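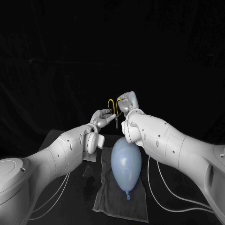

Cómo lee la gente los carteles de horarios: memoria final del proyecto Suvance

Trabajo de la asignatura Métodos de Encuesta, segundo curso. Entrega de mayo.

1. De dónde sale la idea

Todo empezó en la parada de Molefe, un día que perdimos dos autobuses seguidos por leer mal la misma tabla. ¡Las dos veces! La línea tiene un horario de lectivos, otro de no lectivos y una nota al pie para los meses de verano, y resulta que los tres se parecen muchísimo. Nos preguntamos si éramos unos despistados o si al resto del barrio le pasaba igual, y de esa pregunta salió el proyecto entero.

Le pusimos Suvance porque era el nombre del grupo de mensajes y ya nadie quiso cambiarlo.

2. Qué hicimos

Preparamos tres versiones del mismo horario. La primera copiaba el cartel de la parada. La segunda ponía las horas en una columna y los minutos en fila, como se hace en muchas ciudades. La tercera era un texto corrido del tipo "cada 20 minutos desde las siete", que a nosotros nos parecía clarísimo (spoiler: no lo era tanto).

Pasamos la prueba en 14 paradas, entre la plaza de Skokik y el final de la línea, siempre entre las ocho y las once de la mañana. A cada persona le enseñábamos una sola versión y le pedíamos que nos dijera cuándo salía el próximo autobús a partir de una hora inventada. Anotábamos la respuesta y el tiempo que tardaba. Queríamos llegar a 300 respuestas y acabamos con 719, una barbaridad que todavía nos alegra el día -- y que nos costó dos tardes enteras de pasar fichas a la hoja de cálculo.

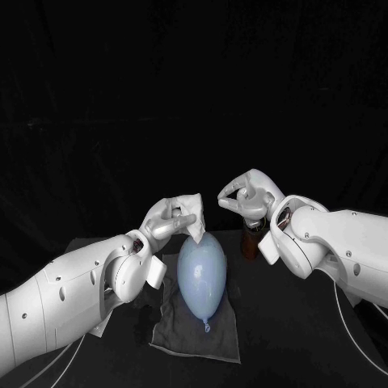
Fouad Hajji nos preguntó en la presentación intermedia si no estábamos midiendo la vista de la gente en vez de la claridad del cartel, porque la versión de una columna llevaba la letra más grande. Tenía toda la razón. Rehicimos las tres láminas con el mismo cuerpo de letra y repetimos la prueba en las paradas afectadas, así que los datos del apartado siguiente son ya los corregidos.

3. Resultados

La versión de horas y minutos ganó con claridad. Se leía antes y se fallaba menos, y la diferencia era mayor entre quienes no cogían nunca esa línea. Nos encantó ver cómo alguna gente seguía la fila con el dedo sin que le dijéramos nada.

El texto corrido funcionó muy bien para la primera pregunta y fatal para la última salida de la noche. Muchos sumaban de veinte en veinte en voz alta y se perdían por el camino.

Con el cartel original, el error más repetido fue el nuestro: mirar la tabla de no lectivos. Trece de las fichas tuvimos que descartarlas porque faltaba la hora de respuesta.

4. Limitaciones

Solo fuimos por la mañana, con buena luz. En Skistach la marquesina estaba en obras y preguntamos en la acera de enfrente, con bastante ruido. Tampoco apuntamos la edad, y ahora nos habría venido de maravilla para separar los grupos.

5. Lo que queremos hacer después

En octubre nos gustaría repetirlo de noche, con la iluminación real de las paradas. También hemos enviado a la oficina de la línea una propuesta de cartel en una sola hoja, con la nota de verano arriba y en otro color. De momento no han contestado. Las láminas y la hoja de cálculo completa van en el anexo, junto con las instrucciones para pasar la prueba.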